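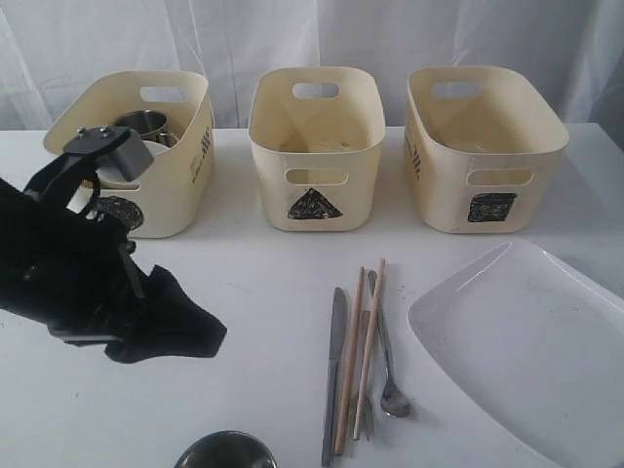 The Long Goodbye to My Grandmother's Kitchen

It took our family a whole spring to empty one kitchen in Mivavwood, and I still think we hurried. My grandmother had cooked in that room for most of her life, and she had held on to everything that passed through it — jam jars, bread ties, a drawer of corks, and a recipe card for plum cake with the oven temperature left off.

We started on 11th April with good intentions and a big pot of coffee. My cousins wanted to sort by room, my mother wanted to sort by person, and I mostly wanted to sit on the step stool and read old shopping lists (she wrote them on the backs of envelopes, in pencil, and always put butter first). By lunchtime we had gone through a single shelf and told every story we knew about the soup tureen.

What got us moving in the end was a rule my aunt brought over from the Panis Street thrift store, where she had worked the back room for 22 years. Pick up each thing once, she told us, and choose between keep, give and ask. The ask pile grew enormous, of course, and we argued over it happily on the phone all week long.

A few pieces went further than I would have guessed. The rolling pin is in Gultitz now with my youngest cousin, who makes noodles on Sunday evenings and sends us pictures of the flour on her ceiling. The good plates went next door to the Bhat family, who had eaten off them at so many birthdays that it would have felt strange to send them anywhere else.

The house was handed over in June. I kept the envelopes, all 30 of them, and the plum cake card too. I bake it at 375 and it comes out a little dry, so next time I am going to try it lower.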